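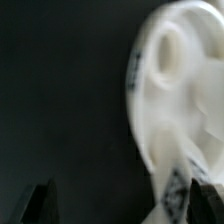 Fustside plant adds second sorting line for white plastic parts

Moltidmont, Sunday, December 4, 2022

Fustside has put a second sorting line into regular use at its Moltidmont plant. The line handles molded white and off-white plastic parts that arrive mixed in bulk bins from repair shops, small manufacturers and office clear-outs. Until now the plant ran all rigid plastic through one line, and pale parts were pulled off by hand at the end of the belt.

The new line takes round parts first. Wheels, discs, spools and hubs make up a large share of what comes in, and they have been the hardest group to move along a flat belt. They roll, they stack inside one another, and they tend to settle at the low side of the belt, where they block the guide rail. The older line had to be stopped and cleared several times per shift when a bin held more than a few of them.

On the second line the belt has been replaced by a shallow channel with a ribbed floor. Parts enter from a hopper, drop onto a short shaker table and pass into the channel one layer deep. A part that stands on its edge is tipped flat by a rubber flap before it reaches the inspection point. The channel is 14 feet long from the flap to the first chute.

Fustside says the line was run with a trial load of 1,676 parts before it was cleared for daily work. Of these, 15 jammed in the channel or had to be removed by hand. Most of the jams came from spools with a deep center opening, in which a smaller part had become wedged. The height of the flap was changed after the trial, and a second shaker setting was added for loads with many nested parts.

Sorting is done on three points: color, shape and marking. Color is checked first. Clean white and cream-white parts go forward together, and yellowed parts are sent to a separate bin. The plant accepts some yellowing from sunlight in its lower grade but not in the upper one. Parts with metal inserts, foam or rubber tires are rejected at this stage and returned to the stripping bench.

Shape is checked next. Flat covers and panels can be cut up directly. Round parts with ribs, spokes or hollow sections need a slower feed into the cutter, as thick hubs and thin rims break at different rates. Feeding them together with flat stock leaves long slivers in the output, and the slivers pass through the screen at an angle and foul the wash tank. The two groups are therefore cut in separate runs and combined after washing, if they are the same type of plastic.

Marking is the slowest of the three checks. Many molded parts carry a plastic type code, but it may be on the inner face, under a label or on the rim, and it is often too worn to read. Ink is a further problem. Black printing on a white part does not all come off in the wash, and a small amount of it is enough to turn the finished flake gray. Parts with heavy printing are held back and run as their own batch, which is sold as gray stock at a lower price.

Where no code can be read, a worker takes the part off the line and tests it at the side bench. The first test is a float test in plain water, followed by a second in salt water. If the result is still unclear, the part goes to the mixed bin. The plant does not guess at the type from color or feel. A single wrong part in a small batch can leave hard specks in the remelted plastic, and buyers reject the full bag when specks are found.

The washed flake is packed in bags of 1,000 pounds. Trakura, a molding company that makes storage bins and cable reels, has agreed to take the upper grade for use in its own products. The lower grade and the gray stock will continue to go to several buyers under short orders. Fustside did not give a price for any of the three.

The channel and shaker table were built by Ayele, a machine shop that also serviced the plant's older line. The cutter and wash tank were already on site and have been moved closer to the new chutes. One loading door is now blocked by the wash tank, so all deliveries come in by the east door. Drivers are asked to keep the lane beside it free while bins are being emptied.

Shops that send parts to the plant are asked to make a few changes in how they pack:

Keep white and off-white parts in their own bin. Black and colored parts still go to the first line.
Pull small parts out of spools and hubs before loading.
Take off tires, bearings, screws and clips.
Peel paper labels where this can be done without a solvent. Printed marks can stay.
Do not tape round parts together in stacks - the tape wraps around the cutter shaft.

Bins that do not meet these points will still be accepted, but they will be sorted on the first line and paid at the mixed rate. The mixed rate has not changed.

The second line runs on the day shift only. A night shift is planned for March, once a larger water filter has been fitted to the wash tank. The present filter has to be cleaned by hand at the end of each run, and the line is shut down while this is done. Round parts that arrive after the day shift are stored under cover and fed into the hopper the next working morning.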